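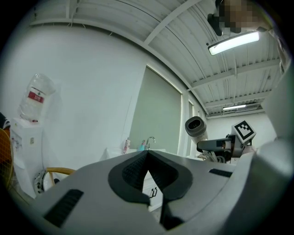
How often should I clean a bottled water dispenser?
Every six weeks is a good habit for a break room, and once every change of season is plenty for a dispenser that only one or two people use at home. If the water starts to taste flat or a bit like plastic, go ahead and clean it that same afternoon.

The Yilma Floor-Standing Water Dispenser

We've been selling the Yilma out of our Hasville showroom for 12 years now, and it is still the one we point people to when they come in and say they just want cold water, hot water and no fuss. It takes an ordinary jug turned upside down on top, the kind your delivery driver already brings, and it needs nothing from the plumber. Put it on a level floor near a grounded outlet, give it a few inches of breathing room at the back, and you're most of the way there!

A lot of our customers run workshops, small offices and training rooms where there's a sink along one wall and people drift over to it all day long. The Yilma does very nicely in that sort of corner. You can rinse your cup, turn around and fill it, and if somebody splashes a little (somebody always does) the tray underneath lifts straight out and goes under the faucet. The white cabinet wipes down with a soft cloth and a drop of dish soap. Please skip the scouring pads - they leave dull patches that never quite polish out.

What comes with it

Dispenser with hot and cold taps
Removable drip tray
Child lock for the hot tap
20-page booklet with the cleaning steps in large print
Spare gasket for the jug collar

Jugs are sold separately, and so is the Clondholm cup holder, which sticks to the side of the cabinet and holds up to 200 paper cone cups. It's a small thing, but folks who buy one nearly always come back for a second when they open another room.

Before your first glass

Wipe the neck of the jug, lower it onto the collar and let it settle until the bubbling stops. Run both taps until water flows steadily, then plug the machine in and switch on the cold side first. Wait until the hot tap has given you water before you turn the heater on. The cold tank needs almost an hour to get properly chilled, so if you're setting up for a morning meeting, come in a little early and put the coffee on while you wait.

Delivery and help

Our Stistton warehouse ships on a pallet or, if you're within driving distance of Hasville, Fuad Wolde will bring it over in the van and carry it in for you. He'll take the old dispenser away too if you mention it when you order. For parts, ask for Wondimu Gudeta at the service desk - he keeps taps, trays and gaskets for the older Yilma models as well, going back to the ones with the round buttons. Have the model number handy when you call. It's on the sticker at the back, just above the power cord.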